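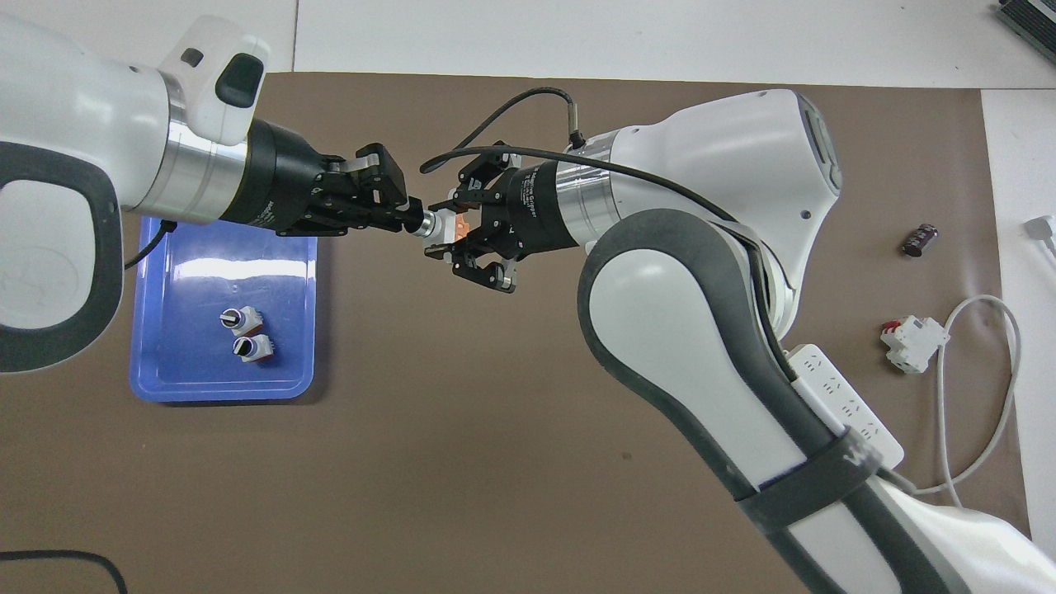

Talks > Spring series > Small Parts on the Bench > Speaker notes

Last updated 2018-03-10

Small parts on the bench: trays, mats and where to put things down
Speaker: Hiếu Đoàn
Length: 30 minutes, questions at the end

Before starting
Check that the clicker works from the left side of the room. Put the sample tray and the roll of paper on the front table. Hand the connectors out now so people have them in their hands during the first part. Ask for them back at the end. We lost eight last time and Lunde no longer stocks that size.

Opening
Say who I am and where I work. I have been at Nindura since the Ureck workshop closed, mostly on bench layout for light assembly. Before that I did repair work, power strips and lamp switches for the most part.

The talk is about the part of the job that happens between picking a thing up and putting it down. Most layout advice is about big tools and shelving. I want to stay at the size of a connector or a switch.

Ask the room: who has dropped a small part this week? Wait for hands. Ask one person where it ended up.

Part 1 – The surface
Points to make:

A hard white tabletop looks clean and is easy to wipe, but small parts skate on it. A white part on a white table is also hard to find again.

Brown paper fixes both problems cheaply. We use one large sheet per bench, taped at the back edge only, so it can be lifted and shaken out over a bin. Change it when it tears or when there is glue on it.

Rubber mats are fine too. They cost more and they hold on to dust. Ziken sent us two to try and we kept one, at the soldering bench.

Do not write on the paper. People start leaving notes and part numbers on it, then the sheet gets changed and the notes go in the bin with it. Use the clipboard.

Pass the paper around here. Let people feel the weight of it. The thin kind wrinkles and a wrinkle will tip a small part over.

Part 2 – The tray
Hold up the sample tray.

The tray should be one plain color that none of the parts are. Blue works for us. Rounded corners matter more than people expect, as a fingertip can sweep a part up the side. With square corners you end up picking at it.

The rim has to be high enough that a bump to the table does not empty the tray. It should be low enough that your wrist clears it. If you are lifting your elbow each time, the tray is too deep or too close.

One tray, one job. When the job is finished the tray is emptied, including the one washer that does not belong to anything. I used to let the washers build up. After a year I had a tray of washers and no tray.

Leave space in it. A full tray means you have to dig, and digging scratches things. Next slide for this. 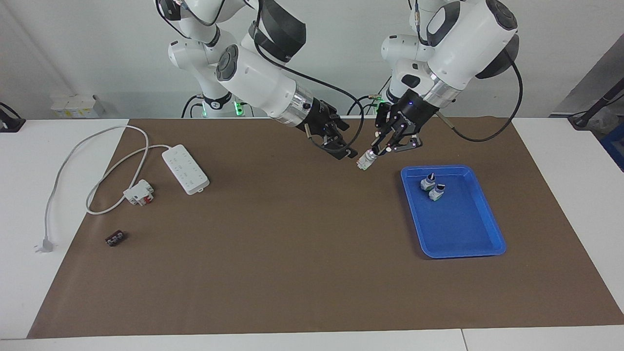
Slide 6. Two small switch modules in the tray, power strip on the other half of the mat.

Talk to the slide:
The switch modules have the tray. The power strip is too long for it to make sense there, so it lies on the mat, over on the left. The space in the middle is where the connector is being handled.

I like this spacing. Ask people to picture their own bench and say what is in the middle of it. The usual answer is a coffee cup or a phone.

Mention the angle of the strip. Some people want everything square to the table edge. I do not mind a strip lying on the diagonal as long as it stays on its own side. Squaring things up is a habit from drawers, and a bench is not a drawer.

Also mention the dark knobs on the switch modules. They show up well against the blue.

Part 3 – Meeting in the middle
This is the handling part. Ask everyone to take out their connector.

Exercise: pass it from one hand to the other, over the table, without looking. Then do it again slowly and watch. Most people bring both hands up toward the chest. Ask them to keep it low over the paper and do it a third time.

Points:
Hold it at one end and leave the other end free for the second hand.
Have the second hand open before it gets there.
If it drops, let it drop. Grabbing at it sends it farther.

Allow a few minutes. People will talk, let them.

Part 4 – End of the day
Tray emptied, paper shaken out, strip unplugged and cord coiled. Big items go back first so you can see what is left. I can do my own bench in 2 minutes but it took me until April of my first year to get there, so do not promise the room that number.

If time is short, skip this part and go to questions.

Likely questions
Lids on trays? Only for transport. On the bench a lid is one more thing to put down.
Magnetic trays? Good for screws, no use for plastic parts.
Left-handed people? Swap the tray and the long items. Nothing else changes.
Where do the trays come from? Any kitchen supply store. Ours came through Lunde but the price was no better.

Collect the connectors at the door.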